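About Garkby

Cables, coiled and looked after, from one long workroom in Tulascombe
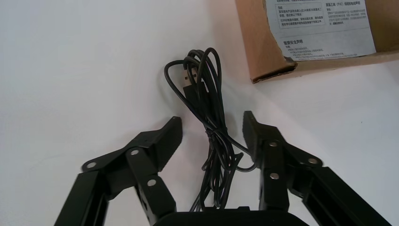 How it started

Garkby began with a drawer. Ánh Lò had one in her kitchen, as most people do, and in it lived every cord that had ever come into the house: chargers for phones long gone, a lamp lead with no lamp, two printer cables that had wound themselves together so thoroughly that she had given up and bought a third. One wet weekend in June she tipped the whole drawer out onto the kitchen table, made a pot of coffee and started sorting. By the time the coffee was cold she had 41 cords laid out in rows, and she had enjoyed herself so much that she went next door and asked her neighbor if she could do his.

That neighbor told his sister, his sister told the office where she kept the books, and the office had a supply closet that took three of us most of a week. We have been at it ever since. We sort, test, label, coil and box cables for homes, schools and small offices, and we sell the ones that are left over when their owners don't want them back.

What we do all day

Mostly we stand at white tables. We like a plain top because a black cord shows up on it so well, and you can spot a nick in the jacket or a bent pin without hunting for it. A cable comes out of its box, gets wiped down with a soft cloth, and is run through the fingers from one end to the other. If it passes, it goes to the tester, and then it comes back to be coiled.

We could talk about coiling for a long while (and at lunch we do). Our house way is loose, in easy rounds, following the bend the cable already wants to take. New people nearly always pull too tight, winding it around the hand and elbow the way their parents did with the extension cord in the garage, and we gently talk them out of it. A cord that has been wound hard for years needs some coaxing. We lay it out flat overnight if there's room, and in the morning it is usually a good deal friendlier. Then it gets a soft tie, never a rubber band, and a paper tag with its length and the type of plug at each end.

The boxes

We keep cardboard boxes far longer than most businesses would. They come to us from all over, with labels in several languages, and so long as the corners are sound they go back on the shelf and out again with somebody's order. If yours turns up with an old label next to ours, that is simply a box on its second or third trip, and we hope you'll send it on for another.

Ánh still cuts the dividers herself, out of the boxes that are too tired to travel. She has a steel ruler and a very particular way of doing it, and the rest of us have learned to leave her to it.

Our services

Tô is the home service. You send us a box of whatever you have, tangled or not, and we send it back sorted and tagged, with a handwritten list on top. Up to 19 cords is our small box, and anything over that is the large one. Please don't untangle them first – we really do like that part!

Emenano is for schools and offices. We come to you, set up a table in whatever corner you can spare, and work through the closet shelf by shelf. The biggest job so far was a school district store with 2000 cables in it, of which 799 could go straight back into classrooms once they had been tested and tagged. The store has proper hooks now, and a chart on the inside of the door.

Who we are

There are seven of us, and we came to this from all sorts of places: a bakery, a theater lighting crew, a yarn store, a post office. The yarn store turned out to be excellent training. Everyone learns every table, so whoever answers the phone has probably tagged a few cords that same morning and can tell you what the odd one with the round end is for.

Come and see us

The workroom has a small counter at the front where you can drop off a bag of cords or look through the bins of spares. Bring the thing you need a cable for if you can carry it, or a picture of the socket if you can't. There is a bench by the window, and the kettle is usually on.

Page last updated October 29, 2025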